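Graltevbridge Community Garden and Orchard – Progress Report to the Halvorsen Fund
10/08/2023

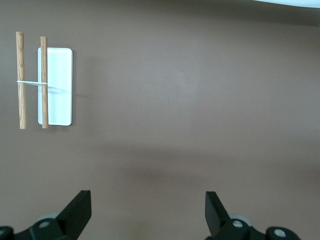

When we last wrote to you, the lower half of the site was still under bramble and we were a little nervous about whether the ground underneath would be worth the trouble. We are very glad to say that it was. The soil down by the old wall is dark and crumbly, much better than what we have been gardening in up the hill all these years, and there has been a certain amount of good-natured grumbling from the people whose plots are at the top.

Clearing took longer than we had planned. We allowed three weeks and used five, partly on account of the rain in July and partly because the brambles were hiding a quantity of old fence wire that had to be pulled out by hand. The contractor from Iltedberg was very patient with us and did not charge for the extra day. The new path now runs from the gate down to the wall, and it is wide enough for two wheelchairs to pass – something we had hoped for but were not sure we could manage with the trees where they are.

Of the eight raised beds in the original proposal, six are built and filled. The last two are waiting on lumber. We have already had beans, chard and a frankly silly number of zucchini out of the first four, and most of the surplus has gone to the food shelf on Doma Street, where they have asked us (very politely) whether we might grow something else next summer. We are thinking about carrots and onions, which keep better and which people seem to know what to do with.

The orchard is the part we are most eager to tell you about, although there is the least to see. The young apple and plum trees came through the hot spell in June with only one loss, a plum in the corner nearest the road. We have been watering in the evenings, and the mulch has helped a great deal. We do not expect fruit for a couple of years yet, and we have been telling the children so, but they go and check anyway.

On the money side, the path came to $2,485, a little over the estimate once the wire had been hauled away. Lumber and soil for the beds have cost $1,525 so far. Tools and hoses came to $235, and we saved a good bit there by mending the old wheelbarrows. We have set aside $1,000 for the water line to the orchard, and the plumber has looked over the route and is happy with it. Receipts are in the folder sent with this report. If anything is missing, please let us know and we will dig it out.

There is one change we would like to ask you about. The proposal included a small storage shed beside the gate, but the ground there turns out to be soggy after any real rain, and we would much prefer to put it up by the compost bins. The cost would be the same. We will hold off on ordering until we hear from you.

Next on the list are the last two beds, the water line and the fall open day, which we are planning for a Saturday in September. You would all be very welcome – there will be soup, and there will almost certainly be zucchini in it.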